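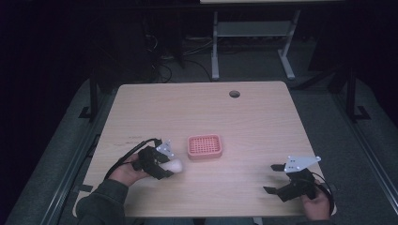
How to Spend Your First Week Teaching the Arm Your Job

Tuesday, April 20, 2021
By Hodžić
6 min read

If you work the hand-pack line at Buvex, you have by now seen the sign-up sheet for the demonstration tables. If you signed it, congratulations, you are a teacher. Your student has no head and will never thank you.

I packed gift sets for nine years before I got moved over to the tables, so what follows comes from the packing side. The engineers have their own guide. It is longer and has a section on time stamps.

The idea is simple enough. You sit down, take a gripper in each hand, and do a piece of your old job through them. The grippers record what your hands do. Enough of those recordings go to Petix, the software people, and some weeks later an arm on line two tries to do the same thing with the same face you had on your first day, if it had a face.

Setting up

Pull the chair in until your stomach is nearly at the table. You want your elbows bent and loose. People who sit back end up with their arms out straight like they're driving a bus, and by ten o'clock they're rubbing their shoulders.

Run the cables off the sides of the table, left one to the left, right one to the right. If they cross in your lap you will find out when you reach for something and the other hand comes along.

Squeeze each trigger a few times with nothing in the jaws. They should open and close without a hitch. If one sticks, swap it. Do not decide you can live with it. You will make 21 recordings of a hitch, and the arm will learn the hitch.

Clear everything else off the table. Coffee too.

Your first task

Everybody starts with the egg and the basket. It's an egg-shaped thing and a little pink basket with holes in it, and the job is to put the first into the second. You have been able to do this since you were two. Give yourself a morning.

1. Put the basket in the middle of the table and the egg a hand's width away from it, on whichever side you like. Change the side between takes.

2. Start with both grippers open and held still. Wait for the beep.

3. Bring one gripper down to the egg slowly. Line the jaws up with the fattest part before you squeeze. If you grab it near the pointed end it pops out like a bar of soap, and you'll be under the table with your headset swinging.

4. Squeeze until it's held, then stop squeezing. There is no prize for pressure.

5. Lift, carry it over the rim, lower it until it touches bottom, and open. Don't drop it from above, even though you would at home and so would I.

6. Back the gripper straight up and away. Hold still until the second beep.

The other hand can hover, open and out of the way, or steady the basket. Either is fine, but don't switch in the middle because you got bored.

If you fumble it, keep going and fix it. Petix wants the fumbles with a recovery on the end. Fumbles with swearing on the end are less useful — though the sound isn't recorded, which I checked.

How many

The target for the egg is 500 takes across the whole crew. Gift sets will need 1000. You rotate off after an hour at the tables, and you should take the break even when you feel fine. Your thumbs are not telling you the truth yet.

What it does to the regular work

This part isn't in the engineers' guide.

The arms are meant to take the filler trays and the small boxes at Ulinley, which is the part of the job that wrecked my wrists. They are not fast. On the trial line a person stands at the end and straightens what comes out, and that person used to stand in the middle and pack. Some like it better. One told me it was like following a toddler with a dustpan.

Table hours pay the packing rate plus the trainer bump through August. What happens after August has been asked at every meeting, and the answer so far has been a slide with arrows on it. Keep asking. Write down your table hours yourself, too, in a notebook, with dates. The system logs every twitch of your fingers and still lost two of my shifts.

You will also notice you pack differently afterward. I now line my hand up over things before I pick them up. I did it with a fork at dinner last night and had to put the fork down for a minute.

When you finish

Triggers open, grippers on the charging shelf, cables coiled loosely. Put the egg back in the bin with the other eggs. They are not to be taken home, and yes, that had to be added to the sheet.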